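**Remote control or guiding by hand for a two-arm kitchen task? My recorded demonstrations look good but the arm hesitates**

Tags: teleoperation, demonstrations, two-arm, Hatport

Hello to all. I have searched the older threads and found parts of my answer, but not all of it, so I open a new one.

I work with a pair of white arms at our small workshop in Munau. On the real arms we teach by hand. You press the release button on the wrist, you take the arm and you move it through the task, and the positions are stored. For simple things this goes very well. We did a drawer like this and a cup, and in one afternoon in April both were done.

Now I want a longer task and I want to prepare it in simulation first. I use the Hatport kitchen with two arms. The task is: right arm takes the fruit from the worktop and puts it on the cutting board, then lets go and comes back to the rest position. Left arm should stay quiet, later it will hold the board. In simulation there is no arm which I can take in my hand, so I drive it by remote control with two hand controllers through the Proken bridge. I see the kitchen on a normal screen, no headset.

I recorded 60 demonstrations. When I replay them one by one, they do what I did. The fruit comes on the board and I am satisfied with it. But after training, the arm goes in the direction of the fruit, stops above it, makes small movements left and right, goes a little down, goes up again. Sometimes it closes the gripper in the air. Sometimes it waits so long that I stop it myself.

My questions:

- Is it a known problem that remote control gives worse demonstrations than guiding by hand?
- Should I record more, or should I record differently?
- Does it matter that the left arm does nothing in all demonstrations?
- Can I mix the simulated demonstrations with hand-guided ones from the real arms? A colleague said yes, another said never.

Settings, if they are needed: fixed camera, position control, recording starts when I press the pedal and ends when I press it again. The fruit is put at a different place each time, but always at the right part of the worktop. The board I did not move.

Thank you for the help, and please excuse the long text.

---

**Answer 1** (accepted)

I had nearly the same behaviour last year with a different kitchen and the same bridge. I will go through it in the order in which I would check it.

**Look at the pauses first.** When you guide a real arm by hand, you feel where it is. Your hand does not need to stop and think. When you drive by remote control and look at a flat screen, you cannot judge the depth well, so you go near the object, you stop, you look, you correct, you stop again. In the replay you do not notice this very much, it looks like careful work. But for the training every one of these stops is an example that says "above the fruit, do nothing". If you have enough such examples, the arm learns very well to do nothing above the fruit.

Make a plot of the gripper speed over time for ten of your recordings and put them under each other. I expect you will see a long flat piece just before the grasp. In my recordings it was the biggest part of the whole demonstration.

What you can do about it:

1. Cut the standing parts out. Remove every stretch where the speed of both arms is almost zero and the gripper does not change. Be careful at the grasp itself. The fingers need some time to close, and if you cut this time away, the arm will lift before it holds anything. I keep 250 milliseconds after each change of the gripper and cut only what comes later.
2. Trim the beginning and the end. You start with a pedal, so I suppose there is a moment between the pedal and your first movement. The same at the end.
3. Record new ones after practising. I don't mean this as a criticism. Everybody gets faster, and the first recordings are mostly a recording of the person learning the controllers. I threw away my first 35 completely and the result became better with less data.

After practice one demonstration of my task took 11 seconds from first movement to last. In the beginning it was a multiple of that. Write down your time for each one, it is a useful number to have beside the file name.

**Second, the view.** Give yourself a second window when you drive, from the side or from the wrist. It is allowed that you see more than the policy sees, but only a little more. If you use your extra view to find the fruit behind something, and the fixed camera cannot see it there, then you teach a movement for which there is no reason in the picture. I would put the second view only for the height above the worktop, and for everything else I would look at the same camera as the policy. Check also whether your own arm covers the fruit on the way. With the right arm coming from the front this can happen easily, and a small change of the elbow at the start is enough to correct it.

**Third, one way of doing it.** Decide before you record: approach from above, fingers in this direction, lift, move over the board, lower, open, go up, go back. Then do it always like this. If you sometimes come from the left and sometimes from the front, the average of both is a point in the middle where nobody has ever been. The small movements left and right which you describe are typical for that.

With hand guiding you get this nearly for free, the arm has a comfortable way to be moved and you always choose it. With the controllers every way costs the same, so you must bring the discipline yourself.

**The left arm.** It does matter a little, but not for your hesitation. If it is always in the same pose, the training learns that it stays in this pose, and this is what you want today. Make sure that you don't hold the left controller in the hand while you record. It will shake with you and you will have small left-arm movements in the data. Put it on the table or lock that side in the bridge. Later, when the left arm should hold the board, you must record the complete task again with both arms. Adding the left arm onto old recordings did not work for me.

**Mixing with real recordings.** Both of your colleagues are right in some way. With hand guiding your own hands are in the camera picture, and this is the real problem, more than real against simulated. The policy sees a human hand on the wrist in each training image and later there is no hand. We solved it so: guide by hand, store only the joint positions, then step back and let the arm replay the movement alone with the camera running. Use the images from the replay. It takes double the time but the data are clean. Such data I would mix without fear, in small portions, and test after each portion.

One more thing: you did not move the board. Move it. Otherwise the arm learns the place of the board by heart and will put the fruit down at that place with or without a board.

---

**Answer 2**

More data. 60 is nothing. We record until it works.

> *Comment:* I would not say it so short. If he records more in the same manner he gets more pauses.

> *Comment:* Maybe. But it helped for us.

---

**Answer 3**

I can add some things from the practical side, as I use the Hatport kitchen too and also drive it through Proken. I agree with most of the first answer.

Check the scaling of the controllers. In Proken the standard value is one to one, so ten centimetres of your hand are ten centimetres of the gripper. For the long way over the worktop this is fine. For the last bit to the fruit it is too nervous, and I think a part of your left and right comes simply from your hand. I have put a button for the slow mode on the controller and I press it when I am a hand's width above the object. The pauses became much shorter, without cutting anything.

Sit down with the elbows on something. It sounds like a joke but I have two sets, one recorded standing and one sitting, and I can see in the curve which is which.

For the gripper, close it only one time per demonstration. If you miss the fruit, do not open and try again in the same recording. Stop, delete, start new. Or, if you want recovery in the data, then make it on purpose: begin the recording with the gripper in a wrong place and show the correction from there. A recovery that happens by accident always contains the mistake as well, and the mistake is learned together with it.

About the closing in the air: look whether the gripper signal has the same time stamp as the positions. In an older version of the bridge the gripper came a few steps earlier than the arm. Charvát has written a small script which shifts it, you find it pinned in the tools section. Please replay one demonstration slowly and compare, before you change anything.

And for the start position, I would not always begin from exactly the same one. I change the right arm a bit every time, sometimes elbow higher, sometimes the gripper more to the side. The arm will never come back to the rest position perfectly, and then it stands at a start which it has not seen.

My own set is for the same fruit-to-board task, with the fruit near the wall to the right of the toaster oven and the board more to the front. The right arm I begin already bent, with the gripper pointing down – from there it is a short way and I keep the cooktop side free for the left one.

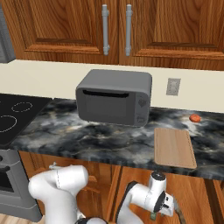
**Eduard Oravec:** The slow mode was for me also the most useful advice in this thread. I would only add that you should note in the file when the button was pressed. I forgot this, and later I could not explain why half of my recordings had a different speed just before the grasp. With the mark in the file I could sort them, and I trained again with the slow ones only. The waiting above the object is nearly gone now. The placing on the board is still not so good, I let go too high, so these I must record again.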